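September, bench notes, started 7.40

Adhesive trial, second series. I write this for myself and for Shireen, who will continue when I am away.

The question is still the same: does the starch paste from Mondine hold the lining paper on the back of the old maps as well as the paste we cooked ourselves before? The Mondine paste comes as a powder and is much quicker to prepare. Our own one needs a long soaking and somebody standing next to the pot. I would like to change, but not before I have seen it on heavy paper.

Yesterday I cut 6 strips from the spare sheet in the Grivis folder (the torn one, no printing on it, approved for tests). Each strip is 146 mm long. I should have made them longer, the clamp takes more at the ends than I calculated. For the next series please cut longer and write the grain direction in pencil on every strip. I forgot it on two and had to guess by bending, which is not a good method when the paper is already tired.

Preparation: powder into cold water first, stirred until no dry places, then heated slowly. The first batch had small lumps and I passed it through the sieve two times. The second batch I stirred for longer before heating and it was smooth. Colour slightly more grey than our own paste. Smell almost nothing. Thinned with water until it runs off the brush in a thread and not in drops. Yaryna says this is too thin for the heavy lining. I think she is right for the heavy one, but for the Skaltik tissue it was good.
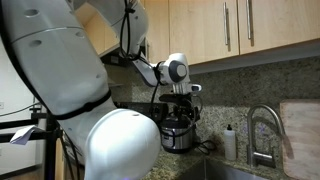
Strips 1 to 3 went under the felt with the light weight, strips 4 to 6 with the heavy weight. I changed the blotters after half an hour, and again before lunch. On strip 4 the blotter was sticking a little at one corner. I lifted it with the bone folder and no fibres came away, but I marked the corner with a cross so that we don't take it for a fault of the paste later.

Results until now, by hand and eye only:

Strip 1: flat, good.
Strip 2: flat, one bubble near the middle, size of a lentil. Brush fault, I believe.
Strip 3: good.
Strip 4: good, except the corner.
Strip 5: curls towards the lining. Grain direction was one of the guessed ones.
Strip 6: good, a bit stiff.

Peel test is not done. The spring gauge is still with Nic Giolla for repair and they have not answered my second message. Without it I don't want to write any number for the strength.

A different thing: map 3,277 came back from the reading room with the old tape on the left fold more yellow than I remember. I compared with the condition sheet, where it says only "tape, left". This helps no one. I added the length and the colour. Please let us all write a little more on these sheets. The tape should not be touched before the ink beside it is tested for water, it is a red ink and I don't trust it.

To do:
order blotters, the thick kind
ask again about the gauge
new strips, longer, grain marked
heavy lining with a thicker paste, as Yaryna wants
label the jar in the fridge, it has no date on it

15.20, strip 5 is curling more. Left it under glass for the night.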